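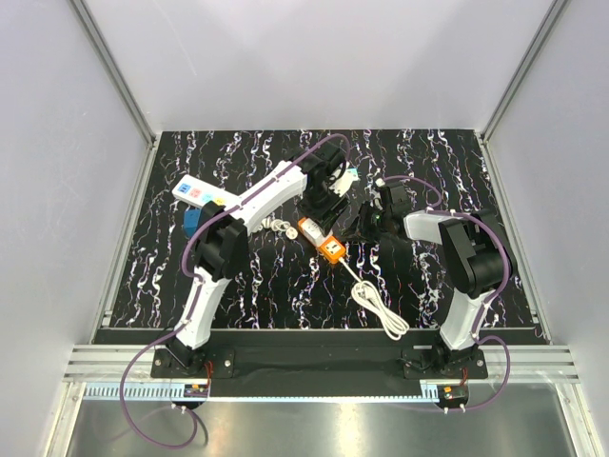
Kategorie: Unternehmensmeldungen > Betriebsausstattung

September | Pressestelle Riedl

Drucken | Per E-Mail versenden

**Riedl liefert Tischarbeitsplatz Carnar mit farbig gekennzeichneter Steckdosenleiste aus**

Enton. Riedl hat mit der Auslieferung des dreiseitig eingefassten Tischarbeitsplatzes Carnar begonnen. Die Ausführung umfasst eine Arbeitsfläche im Dekor Vovier, drei Einfassungswände, Eckpfosten aus Aluminium und eine Steckdosenleiste mit farbigen Steckplätzen. Vorgesehen ist der Arbeitsplatz für Prüf-, Sortier- und Montageaufgaben an Kleinteilen sowie für Lehrwerkstätten.

Die Arbeitsfläche ist schwarz und trägt eine marmorierte Zeichnung in Weiß, Lila und blassem Rosa. Die Linien verlaufen überwiegend in Längsstreifen. Das Dekor wird über die gesamte Tischfläche ohne Stoß geführt. Die Oberfläche ist für die Reinigung mit handelsüblichen, nicht scheuernden Mitteln freigegeben. Alternativ bleibt die einfarbig graue Fläche der Vorgängerserie bis zum Abverkauf der Restbestände lieferbar.

Die Einfassung besteht aus einer Rückwand und zwei Seitenwänden in hellem Grauweiß. An den hinteren Ecken werden die Wände von silberfarbenen Aluminiumpfosten aufgenommen. Die Vorderseite bleibt für den Zugang frei. Die Wandhöhe beträgt in der Standardausführung 500 mm. Abweichende Höhen werden auf Anfrage gefertigt, die Lieferzeit verlängert sich in diesem Fall um 30 Tage.

**Kennzeichnung der Steckplätze**

Die Steckplätze der mitgelieferten Leiste sind in Blau, Rosa, Hellblau und Gelb ausgeführt. Eine feste Zuordnung der Farben zu bestimmten Verbrauchern gibt Riedl nicht vor. Der Betreiber legt sie selbst fest und dokumentiert sie auf der beiliegenden Belegungskarte. Die Karte kann außen an einer der Seitenwände angebracht werden.

Für die eindeutige Zuordnung empfiehlt das Unternehmen, Stecker in der Farbe des jeweiligen Steckplatzes zu verwenden. Passende Stecker sind als Zubehör erhältlich, zunächst in Blau und Gelb. Die Farben Rosa und Hellblau folgen mit der nächsten Fertigungsreihe.

Die Leiste wird lose auf der Arbeitsfläche abgelegt. Auf eine Verschraubung wurde verzichtet, damit ihre Lage beim Umrüsten verändert werden kann. Bei wechselnden Aufbauten ist darauf zu achten, dass die Anschlussleitung nicht über die Vorderkante gezogen und nicht unter Zug verlegt wird. Die Reihenschaltung mehrerer Leisten ist nicht zulässig. Vor dem Reinigen der Tischfläche ist die Leiste vom Netz zu trennen und zu entnehmen.

**Erprobung**

Vor der Serienfreigabe wurde der Arbeitsplatz am Standort Enton einer Dauerprüfung unterzogen. Sie umfasste 4.000 Steckvorgänge je Steckplatz sowie eine Abriebprüfung des Dekors. Die farbigen Steckplatzflächen blieben über die gesamte Prüfdauer unterscheidbar. Am Dekor wurde ein geringer Glanzverlust im vorderen Drittel der Fläche festgestellt, der innerhalb der werksseitigen Toleranz liegt. Der Prüfbericht wird gewerblichen Abnehmern auf Anforderung übersandt.

Geändert wurde im Verlauf der Erprobung die Aufnahme der Rückwand. Die ursprüngliche Klemmung ließ beim Ausbau der Seitenwände Spiel zu und wurde durch eine durchgehende Nut im Eckpfosten ersetzt. Bereits ausgelieferte Vorserienexemplare können mit einem Umrüstsatz auf den Serienstand gebracht werden.

**Preis und Lieferumfang**

Der Listenpreis für Carnar mit Dekor Vovier beträgt 3.425 Euro zuzüglich Umsatzsteuer und Fracht. Im Lieferumfang enthalten sind Arbeitsfläche, Wände, Eckpfosten, Steckdosenleiste, Belegungskarte und Montageanleitung. Das Untergestell ist gesondert zu bestellen. Vorhandene Gestelle der Vorgängerserie können weiterverwendet werden, sofern die Bohrbilder übereinstimmen. Eine Maßzeichnung liegt den Angebotsunterlagen bei.

Bestellungen nimmt der Vertriebsinnendienst von Riedl entgegen. Muster des Dekors werden im Handformat kostenfrei abgegeben.

Schlagwörter: Arbeitsplatzsysteme, Steckdosenleisten, Tischflächen, Werkstattbedarf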